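Thank-you cards for a whole street: handwritten, or get them printed?

Posted in Home and Everyday by Forkgate_gran

Hello all. We've just come through a fairly rough winter with my husband's hip, and the neighbours have been wonderful to us, casseroles and lifts and bins taken out and everything in between. I'd like to send a proper card to each household, which comes to 50 once you add the choir and the people from the clinic. My handwriting was never much and my wrist gets sore after a page or so. Would it be rude to have the message printed and only sign my name? My sister thinks it looks like something from the bank. I'd also love to know what sort of card takes ink nicely, as the last lot I bought smudged terribly and I ended up with blue on my good tablecloth.

3 answers

Bakari

Lovely idea, and no, I don't think it's rude at all! When my mum turned 80 we did much the same and had the main message printed inside, then she wrote one line by hand on each card, something only that person would know ("your lemon slice got me through October", that sort of thing). People kept those cards. A few are still on fridges.

On the paper, I'd steer clear of anything shiny. Gloss card looks smart in the shop but a fountain pen or gel pen will sit on top of it for ages. Ask for uncoated card in a cream or off-white colour, and try your own pen on a scrap before you buy the whole packet. Most stationers will let you if you ask nicely. 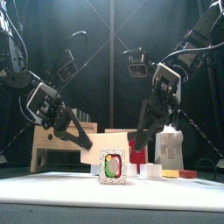 As for your wrist, please don't try to do them all in one go. I'd set myself five after breakfast with a cup of tea and then put the lid back on the pen, however well it was going. A fatter pen helps too, or one of those rubber grips the kids use at school. You'll be finished in a bit over a week and your writing will be just as neat on the last one as the first.

Rostine

just get them printed, life's too short. nobody reads the inside anyway

Aerts & ink

I'll gently disagree with the answer before mine, I read every word inside a card and I'm sure your neighbours do as well.

One thing to watch is the minimum order. The first printer I rang for our wedding stationery wouldn't look at anything under 2000, and I nearly gave up on the spot. Go to a small local copy shop instead and bring your own blank cards with you, as plenty of them will run those through for a modest charge. Check the weight first, though, because heavy card can jam a smaller machine. Take a few spares in case one goes through crooked.

I'd also do the envelopes by hand if you can manage it, even if everything else is printed. An envelope with a real person's writing on it is such a nice colour in a pile of bills. My dad always did his in dark green ink and you knew it was from him before you'd picked it up off the mat.

Hope your husband's hip is behaving itself now.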